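플렌더데일 의류 재사용 사업 중간 보고
작성: 쇼나 서트클리프
2022년 4월 2일

지원금 집행은 계획대로입니다. 다만 성과를 두고는 지난번 보고서만큼 낙관하기 어렵습니다. 이번 기간에 들어온 헌 옷은 185점이고, 그중 수선해서 다시 내놓은 것은 32점입니다. 나머지는 분류 대기 중이거나 페라크 창고로 넘어갔습니다. 창고로 간 옷이 그 뒤 어떻게 되는지는 두 번 문의했으나 답을 받지 못했습니다.

앨비 그림쇼 씨는 수거함을 늘리자고 합니다. 저는 회의적입니다. 지금 있는 수거함 세 곳에서 나오는 물량도 제때 처리하지 못하고 있고, 들어온 양을 성과로 적는 방식부터 의심스럽습니다. 무게로 집계하면 숫자야 좋아 보이겠지만 누가 입게 되었는지는 알 수 없습니다.
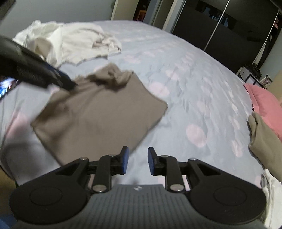 수거량이 늘면 버려지는 옷이 줄어듭니까?
아직 그렇게 말할 근거가 없습니다. 주민들이 종량제 봉투에 버리는 옷의 양을 사업 전에 재 두지 않아서 비교할 기준이 없습니다.

클라코신 얼룩 제거제는 시험 사용을 연장하지 않기로 했습니다. 공급처 설명과 달리 오래된 기름때에는 차이를 느끼지 못했고, 단가도 부담입니다. 수선 교육은 라클런 폴록 씨가 맡아 계속하고 있으나 수료 후 집에서 옷을 고쳐 입는지는 조사하지 않았습니다.

7월까지는 수거함을 더 놓지 않고 재고 분류와 페라크 쪽 처리 내역 확인에 인력을 쓰겠습니다. 남은 홍보비를 분류 인건비로 돌리는 건은 승인이 필요하니 검토 후 회신 바랍니다.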